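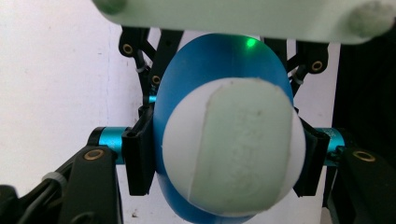
Re: felt patches on the white balls

Hi all,

Skaltitex felt gets my vote too. I did a batch in pale mint last month and I love how soft it looks against plain white – so much nicer than the shiny vinyl dots I was using before!

> I have 42 white balls to decorate for the Aline craft table and I can't get
> a flat patch to sit right on a round surface. The edges keep coming up on
> me. Is it the glue or the shape?

Bit of both, I think. Round off your corners first (sharp ones always lift), then press from the middle out and hold the sides down for 2 minutes. My left edges still come up a little if I rush. Chalky paint is trickier than gloss, so wipe the dust off before you start.

And don't fuss over getting them straight. I put mine on a bit tilted and leave some white showing on both sides – the kids like them better that way. I have 31 spare patches if anyone near Plollel wants some, just email me off list.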